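The Long Table
DVD, region free, French with English subtitles
Zadodano Home Video

The sleeve calls this "the comedy that had all of Laltine laughing." Laltine is a small town, and we would like to know who asked. What you get is a slow family drama with four or five good jokes, most of them given to Corentin Sabatier as the uncle who comes for lunch and stays until May.

Perrine Fleury plays the daughter trying to sell the house. She is the best reason to buy the disc. Director Benoît Gaillard likes long shots of people not answering each other, and your patience for that will decide the matter.
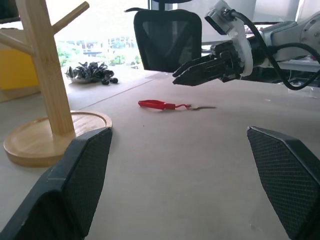 Small red-handled tool and wooden mug tree on a light tabletop.

The new transfer is said to be "fully restored." We compared it with the old Provholm disc and saw cleaner night scenes and the same muddy sound. The "bonus hour" runs 42 minutes, and much of it is Gunther Bauerfeind talking about his score, which you will hear plenty of in the film anyway.

The box says limited to 2000 copies. It said that last time too.

Booklet: 30 pages, essay by Bastien Brunet
Case: standard, with card sleeve
Subtitles: English only, cannot be turned off
Returns: unopened discs only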